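Workshop notebook, July 2022
Hand-held grippers, textile handling. Written by Kvido Matoušek, read by Cledwyn Ellis.

Run 113 stopped by me. The right gripper did not open after the close command. The trigger came back, but the fingers stayed together and the motor current went up to the limit. I pulled the plug and only then touched the fingers. Please do it in this order also when you are in a hurry.

Reason: a thread was wound on the finger shaft, behind the pad. We had the same fault in April, but then I thought it was the spring. The log shows error 19 both times.

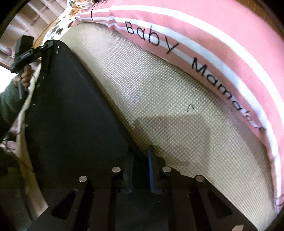 Photo: K. Matoušek / Ravico workshop

The cloths are the usual ones, the beige with the fine grid and the pink with "Baby" and "Mama's" on it. There are dark threads lying on and near the fabric, and I did not look for them before start. I should have.

Done: shaft cleaned, blue pad checked, no damage found. Cycle counter was 1763 at the stop.

To do: ask Shetty for a cover for the shaft. Cledwyn wants a lower current limit too, I am not sure, the grip on thick cloth can become weak. To be tested before run 114.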